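Learning to Be a Barber at Trestbridge
10/10/2026

The barbering course at Trestbridge has its rooms above a bakery, and in the morning the smell of bread comes up the stairs. I met the head of the course there before the first lesson. She has cut hair for most of her life, and she asked me to leave out her name. "Write about the course," she said. "My clients know where I am."

She started as a trainee in a shop called Grabner, where she swept the floor for a whole summer before she was allowed to touch a comb. I asked her if she thinks this was a good way to learn.

"It was slow," she said. "But I listened. I heard how the old barbers asked a man what he wants, and how they understood that he wanted something else. Our students don't have a summer for this, so we put it into the timetable."

The timetable is full. A student must complete 791 hours before the final assessment, and the fee is 3191 pounds, which can be paid in two parts. The fee includes the first set of scissors and clippers. I said that this seems a lot of money for a young person. She did not disagree.

"It is a lot. I tell them to visit Brarnent also, and compare. Brarnent is cheaper and the course is shorter. Some people need only that, for example if they have already worked in a salon. I prefer that they choose well than that they choose us and leave in October."
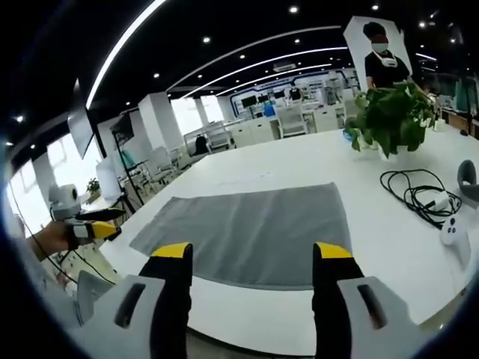

We spoke then about the first weeks, which many students find difficult. They come with the wish to do fades and beards, and they are given a lesson on skin, then a lesson on how to clean the tools, then a written test. The pass mark is 80 per cent. Who does not reach it may repeat the test after some days, and until then this student does not work on clients.

"They are angry with me in those weeks," she said, and she laughed. "One student told me he had come to cut hair and I was teaching him to be a nurse. Later he found a problem on a client's scalp and sent him to the doctor. He came to tell me about it himself, very proud."

Clients from the town can book a cut at a reduced price, always with a teacher near the chair. The appointments are long, almost 2 hours for a cut and beard, and the regular ones bring a newspaper. She says that older men are the best teachers, as they complain immediately.

I wanted to know what happens after the course. Several students went to Raltus, a group of shops which takes trainees twice in the year. Others rent a chair, and this she does not recommend in the beginning. "You pay the rent also when nobody comes in. First work for somebody, and learn how a shop buys its towels."

The first students were by now on the stairs. She stood up and looked for her keys, which were in her hand. Applications for the spring group are open until the end of the month, and there is an open evening before that, where visitors may try a shave on a balloon.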